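Wesoveo grip-state fault

The Wesoveo grip-state fault was a recurring error in the recording of hand-held gripper data at the Ruvel household robotics laboratory in Sibiya. It caused the software to store a wrong opening width for the two fingers, so that a gripper holding cloth was recorded as open, or an open gripper as closed. The fault was found when a robot arm trained on the recordings pulled a bed sheet together with the sleeve of an operator. There was no injury. The incident is described in the laboratory's internal report of Wednesday, August 14, 2024, and the case is now used in the safety course for new operators.

Background

Wesoveo is the name of a set of recording and training programs for household tasks. An operator carries a gripper by hand and performs the task, for example straightening a sheet or folding a garment, and a camera on the tool records the fingers and the area before them. The recordings are later used to train a robot arm. The method is cheaper than steering the arm itself, but it depends strongly on the correct measurement of the fingers, for the arm will repeat whatever value was written down.

The laboratory is one large room. Beds, tables, a washing machine and the work places of the engineers stand in the same open space, and people walk through it during recording. Bedding tasks were chosen early by the Ruvel group, as cloth is soft, changes its shape and hides the tips of the fingers from the camera.

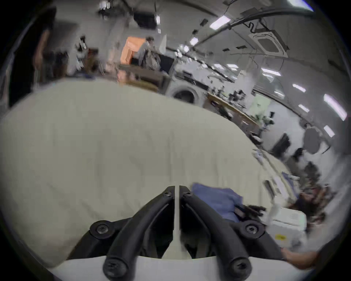 Hand-held gripper at a cream-colored cover, with a crumpled blue cloth beside it. The washing machine stands in the background.

Description of the fault

The opening width is calculated from the position of the fingers in the camera picture. At the start of each session the program Fistura makes a calibration: the operator opens the fingers fully, closes them fully, and the two positions are saved as the limits. All later values are placed between these limits.

Two conditions were needed for the fault to appear. First, the calibration was done while fabric was lying between the fingers, so the saved "closed" position was too wide. Second, the program did not reject values outside the limits. When the fingers later closed further than the saved position, the value became negative, and an older part of the code read a negative value as "no reading" and replaced it by the last open value. In the recording the gripper then seemed to let go of the cloth at the moment when it was holding it most firmly.

The error was difficult to see. The video itself was correct, and only the number stored next to it was wrong. Checkers looked at the video - they did not compare it with the number.

The incident

In the trial the arm had to take the near corner of a sheet and pull it flat. The operator stood at the side of the bed and smoothed the cloth by hand. The arm closed on the sheet and on the sleeve, then began to pull. The model expected an open gripper at this stage and gave repeated closing commands, each one stronger than before. The operator pressed the stop button with the free hand. The arm stopped, but the fingers stayed closed for 11 seconds, for the stop function of that time cut the movement and held the grip. A colleague opened them with the manual release.

Investigation

The group examined 1,607 recordings made with the same software version. Wrong width values were found in 116 of them, most often in tasks with bedding. Tasks with hard objects were almost free of the fault, as operators there usually calibrated over a bare table.

Wear of the fingers was considered as another cause. Scuffed surfaces reflect light differently, and it was suspected that the program lost the edge of the finger. Tests with new and worn fingers gave the same values, and this explanation was dropped. Loose screws at the finger mounts were also checked and excluded. 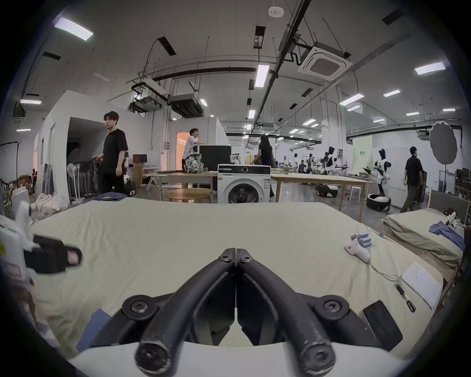
Two beds in the open laboratory area, with a hand-held gripper in the foreground. A white robotic arm is at far left, and a robotic hand lies on the cream sheet.

Corrective measures

The calibration step of Fistura was rewritten. It now asks for two full closings and refuses to continue if the results differ. Values outside the limits stop the recording with a sound signal. The affected recordings were taken out of the training set, and 40 of them were later repaired by measuring the finger positions again from the video.

The stop function was changed in December. After a stop the fingers now open slowly unless the arm is carrying a load marked as heavy. Operators must keep both hands away from the cloth while the arm is moving, and sleeves must be rolled above the elbow or held by a band.

Remaining limitations

The new calibration does not solve the case in which thick fabric covers both finger tips for a long time. The width is then estimated from the visible lower part of the fingers, and the estimate is less exact. A separate sensor in the finger mount was proposed, but it adds weight to the tool and has not been adopted.

See also

Calibration (robotics)
Emergency stop
Manipulation of deformable objects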